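July, 9:48 a.m.
Posted by Costel Stoica, Haddale Customer Care

Ticket 94: Jewelry box, lid will not stay latched

Hello again, and thank you so much for being patient with us while the Skondley warehouse looked for the spare latch. I know you were hoping to have the box ready in time for your sister's visit, and I'm sorry it has taken this long.

I read through all your notes last night, and they were a big help. You wrote that the lid closes fine when the box is empty but pops back up once the necklaces are in. That made me think of the pocket in the lid before the clasp itself. The gathered fabric stretches nicely, and it's very tempting to fill it (I do the same with mine!), but whatever goes in there has to share space with the tray once the lid comes down.

So, before we swap any parts, would you try this for me? Take everything out of the lid pocket and off the little slots along the top. Check that the small red lid in the middle of the tray is lying flat — if a chain is caught under it, the pull sits up too high. Then close the box slowly with one hand on each side and leave it for 30 minutes.

If it holds, put the earrings back on the slots first and try again, then the bracelets in the pocket, 2 at a time.

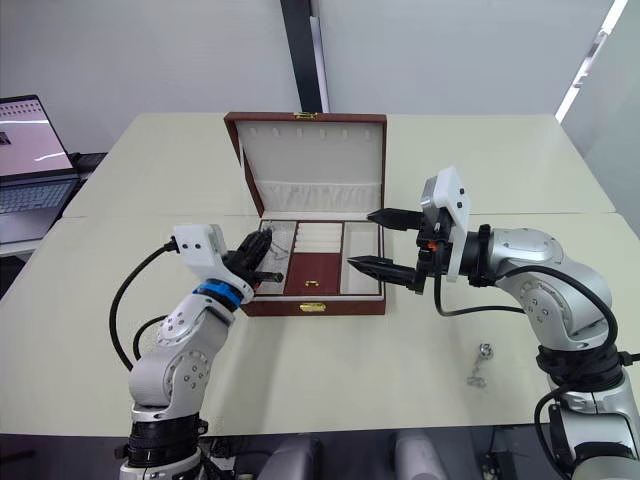

The rings can stay where they are in the rolls, by the way, as long as no tall stone stands up above the rest. Big cocktail rings are happier lying down in the plain compartment on the right. My colleague Rizvi tried a chunky one in the rolls and had the very same trouble you describe.

If the lid still springs open with the box completely empty, please don't bend the gold clasp back with pliers. The Prevus replacement set is on my desk with your name on it, and I'll mail it the same afternoon. I'm leaving the ticket open until I hear from you.

Warmly,
Costel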